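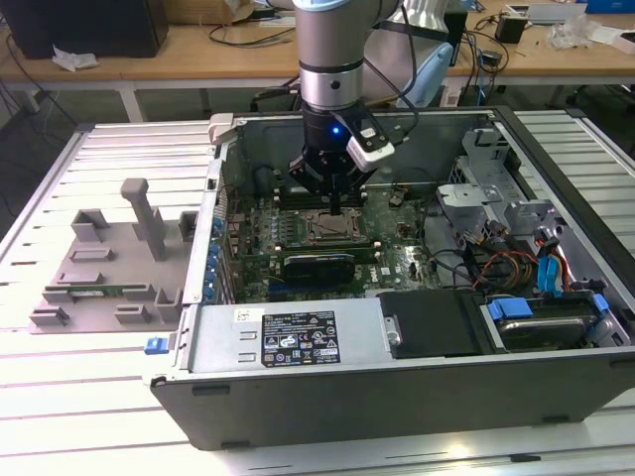
Gripper over the CPU socket, Dell board, side panel off.

Roksolana Holovko
August 12, 2024
Many people ask me if machines can do our chores yet. I repair office computers for a living and I read too much about robots, so I will try to answer in a thread. It will be long. Please be patient with my English, I check every sentence two times and still some mistakes stay.

2/
Let me start with the kind of work in the photo, because it is my work also. Opening a desktop tower, taking parts out, putting parts in. People think this is easy for a robot because a computer is made of straight lines. The case is a box, the board is flat, the slots are in rows. It should be a good place for a machine to begin.

3/
I agree that it is a good place. I do not agree that it is easy. Look at the socket in the middle of that board. It is empty, with the metal retention frame around it. On many boards of this type the socket is full of very small contact pins. If you touch them with a screwdriver, or with a sleeve, you can lose the whole board.

4/
When I was learning, my first teacher Malachy Cullinane did not allow me near an open socket for my first two months. I could do memory, drives, fans, cleaning. Then one morning he gave me an old dead board and said, now you can be afraid of this one. I bent the pins of course.

5/
So when I see a thin black fingertip pointing down exactly over a socket, my stomach does the same thing as in those days. I don't think it matters whose finger it is.

6/
What is the real difficulty? I will list what my hands do when I place a processor. I find the small triangle in the corner. I hold the chip by the sides. I lower it flat. I let it go and it sits down by its own weight, no pushing. Then the frame, then the lever, and the lever needs more force than a beginner believes.

7/
That makes one job with two opposite feelings in it. Almost zero force, and after ten seconds a lot of force. A person changes between them without thinking. For a machine somebody has to decide when the soft part ends and the strong part begins.

8/
Memory is a different problem. You must push hard, and you push until you feel the click. The click is the information. I have seen many modules that looked seated and were not. My eyes said yes and the computer said three beeps.

9/
A camera on the wrist is useful, I want one too! (I am joking, but only half. I am 53 and the labels are getting smaller every year.) But the click does not come through a camera. It must come through the motors, or some sensor in the wrist or in the fingers. I don't know what that arm has inside, I only see the outside.

10/
Now the cables. This is my main point, so if you read only one post please read this one.

11/
Inside that tower you can see the bundle of red, yellow and black wires hanging under the drive cage. And a black cable that makes a loop over the right part of the board. For me this is the most difficult thing in the case. More than the socket.

12/
A board is in the same place every time. A cable never is. Two towers of the same model, bought on the same day, have the cables lying in different ways. Somebody in the factory was tired, or somebody added a drive later and pushed the extra length wherever it wanted to go.

13/
A cable also moves when you touch something else. You lift one connector and three other wires come up with it, like noodles. My left hand holds them back while the right hand works. I never planned this, my left hand just learned it.

14/
One arm does not have a left hand. So it needs a case where the cables are tied away, or it needs a second arm, or it needs a person who comes and moves the cable. In most of the small shops I know, it would be the person.

15/
In fairness, some things are already made friendly for machines, by accident. The blue parts. In that Dell there is a blue latch at the end of the power supply and a blue clip holding the hard drive. The manufacturer put color on the places you should touch, so that a technician does not waste time.

16/
I always loved this. A good color on a latch is like a kind note from the designer. And a camera can find a blue latch on a black case much better than it can find one black screw on a black case. I think what helps us often helps them.

17/
Same with fixtures. At the left of the tower there is a gray 3D-printed holder with a tall post, and a green module is resting in it, lying flat. I like it very much. It means the part has a known place. You don't search for it and you don't have to pick it from a pile.

18/
My bench doesn't have this. My bench has a cookie box. After seeing this I drew a holder for memory modules on paper, and a friend with a printer will make it for me. So already a robot has improved my shop, without coming to it - and without an invoice.

19/
Now the household side, because most of you don't repair computers, and you asked me about dishes and laundry.

20/
In March my sister bought a machine from a company called Flumus. It washes the floor, goes back to its station and cleans its own cloth. It does this well. I say it clearly because I am known in the family as the person who complains.

21/
But before it starts, she lifts the chairs. She picks up the socks, the dog bowl and the charger cable. (Again the cable!) She told me the floor now takes her 26 minutes less each week, and she has a new job, to prepare the room for the machine. She is happy with this exchange. I would be also, I think.

22/
A neighbor has a cooking machine, Pukell. It stirs and it weighs. It does not peel, it does not wash the leeks, and it doesn't look in the fridge to see that the cream is three days too old. He says that it "cooks for him". I have watched. He cooks, and it stirs.

23/
I don't want to laugh at these products. Stirring for 60 minutes is a real chore and I am glad when a person can sit down. I only want the words to be correct. A chore is a long chain of small things, and the machine takes one or two from the middle of the chain. The beginning and the end stay with us.

24/
It is the same in the workshop. The customer says "change the drive". The chain is: ask if there is a backup. Find out there is no backup. Find the correct case in a room with eight identical cases. Open it. Blow out the dust. Change the drive. Close. Test. Explain to the customer. Explain again.

25/
An arm on a metal table can maybe do the middle, change the drive. I can believe this for the near future, for one model of tower, placed always on the same spot. The slotted table in the photo helps exactly with this, you can bolt things down and they stay where you put them. My customers unfortunately are not bolted.

26/
Where I do expect it soon is recycling. A company near us, Prirance, receives old office towers by the pallet, often the same model many times. There the work is to take out the memory, take out the drive, take out the power supply, next. The same movements all day. The people there have pain in the wrists, I know two of them.

27/
Also in recycling a mistake is cheaper. If a bracket breaks, it was going to be metal scrap anyway. In repair I can't say this to a customer. So I would start with taking apart, and leave putting together for later. Taking apart forgives more.

28/
Malachy does not agree with me, I asked him yesterday on the phone. He says taking apart is worse because old machines are dirty, screws are stripped, stickers are melted on, someone used glue. New parts at least are clean. He has a point and I thought about it the whole evening. I still stay with my opinion, but less strongly.

29/
Some answers to messages that came while I was writing.

"Are you worried for your job?" A little, in the way I am worried about weather. What took work from me until now was the laptops where everything is soldered. There is nothing to change inside. No robot did that.

30/
"Would you let a robot work on your own computer?" To take out the power supply, yes, with pleasure. It is heavy and it has sharp corners. To place the processor, I would want to see it do one hundred of them on dead boards first. Malachy asked fewer from me but he was standing behind me.

31/
"What is the hardest chore at home for a machine?" My vote goes to the duvet cover. It is soft, it is big, it has corners you can't see, and you must go inside it with your arms. After 30 years of practice I still lose one corner.

32/
"Do you know the Fung course about robots for technicians?" I know it, I did the first part. It is good for the basics, the homework is too much if you work full time. Go slowly.

33/
So, can they do it yet? My answer for today: pieces of it, in a prepared place, with the same object every time. I think that's already a lot, when I remember what these arms could do when I began. For the complete chore, in a normal room with normal mess, I would say no, not yet.

34/
If somebody here works with such arms, I have a real question. How do you treat the loose wires? Do you tie them before, do you let the arm push them away, or do you train it to pick them up? I would like to read about it, also long answers. I will reply in the evening, now I have a printer waiting and it is not a nice one.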